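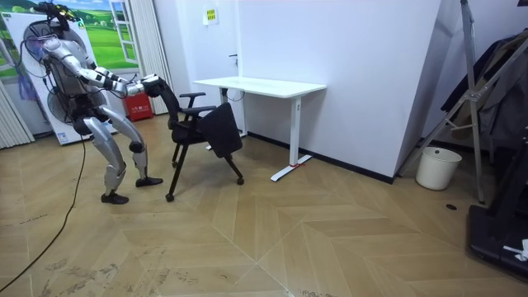
Student Projects / Film and Media Studies

What Streaming Blurbs Leave Out
Project report by Delia Ulloa

For this project I compared the short plot summaries on streaming menus with the films they describe. I wanted to know how much of the story a viewer is told before pressing play, and whether older films are treated differently from newer ones.

I used two services, Famum and Plarosell. From each I took the summaries of the same 20 feature films, all dramas or thrillers. I had planned to use a third service, Vallow, but it carried only a few of the titles and I dropped it. I watched 18 of the films in full. The other two were removed from both menus in June before I got to them, so they are left out of the results.

For each film I wrote down the time of the last plot event mentioned in the summary. A summary that stops at the setup scores low. One that gives away an arrest or a death near the end scores high. 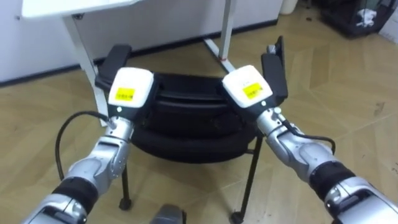

The Famum summaries were shorter and usually stopped within the first half hour. Plarosell went further into the story on most titles. The worst case was Brophy, a prison drama that runs 114 minutes. Its Plarosell summary mentions the escape, and the escape does not start until the last reel. Famum says only that a guard is offered money by an inmate.

Older films had longer summaries on both services. My guess is that these were copied from DVD cases or from viewer-written pages, where people tend to retell the whole plot. I could not confirm this. I wrote to both services and got one form reply.

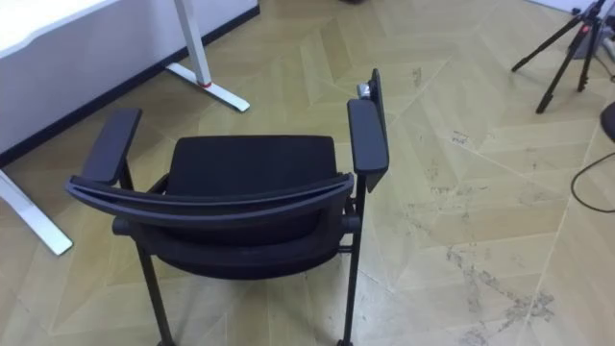 Timing was harder than I expected. Some summaries mention things that are never shown, such as a divorce that took place before the film opens. I scored these as zero. Others describe a mood – "a man loses his way" – and I skipped those lines.

The sample is small and I did all the scoring myself. A second scorer would help, mainly with the thrillers, where it was not always clear which scene a line referred to. I would also add comedies next time. The full score sheet is in the appendix, sorted by title.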